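Notebook, July, started 9:40

Save corruption in Prosarari, again. Bindu Achari forwarded the thread where players swear that renaming your profile mid-campaign wipes the controller bindings. I've read the whole thing and I don't believe most of it. Half of them are on the old patch and a good few are plainly describing a different bug, the one where the sensitivity slider snaps back after alt-tab.

Anyway, tried it. Fresh install, fresh profile, default bindings, then changed six keys and saved. Renamed the profile to Roman (Meirion's suggestion, short and no accents). Quit, restarted. Bindings fine. Did that 10 times and got nothing.

Then renamed to Brândușa, with the proper letters. Bindings gone on restart, back to defaults, and the minimap scale with them. Did it again, gone again. So there is something in it, but it isn't "renaming wipes your bindings". My guess is that the settings file is written under one encoding of the name and looked up under another. A guess only, I haven't read the loader.

Brândușa Sârbu says her own profile has had the accents since she first set it up and has never lost a thing. Vasilică says the same of his. Which fits, if it's the rename path that does the damage and profile creation goes through other code. Or it doesn't fit and I'm pleased with myself too early. Need to try: create with accents, never rename. Create with accents, rename to plain. Only the second one interests me much.

11:15

Create with accents, no rename: fine, 2 tries. Create with accents, rename to plain: fine as well, which I did not expect. There's a leftover folder under the old name each time, settings file still inside it. 159 lines in the old one, same in the new one. The broken case has a new folder with no settings file in it at all.

Ruxandra Preda wants to ship the Revby workaround, where a small script copies the folder over before launch. I'm against it. It copies whatever is there, including the half-written file you get if the game crashes during a save, and then people have two bad copies and blame us. She says it has worked for everyone who has tried it. Everyone who has tried it and bothered to report back, I'd say.

Also the claim on the thread that the autosave interval matters. Somebody set it to 600 seconds and "never saw the problem since". Ran the broken case at 600 and at the default. Lost the bindings both times. Crossing that one out.

Ninard's overlay: turned it off for all of the above, then on for one run. No difference that I could see, though one run is one run and I wouldn't quote it to anybody.

14:30

Meirion Edwards had a look at the loader over lunch. The lookup lowercases the name first and the rename does not. So it may be the capital letters next to the accents, or the accents on their own, and my neat encoding story is looking thinner. Tried brândușa all in small letters: bindings kept. Tried BRANDUSA: kept. Need both, it seems, though I only ran each of those once.

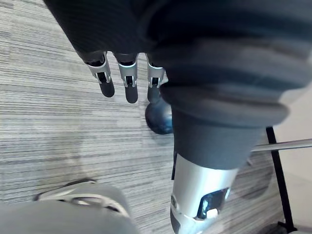

Still to do: a name with a capital accented letter at the front and nothing else odd, then the same on the second machine with the regional settings changed. Told Bindu not to post anything on the thread until that's run. Ruxandra can keep the script on her own machine if she likes, but it stays out of the build.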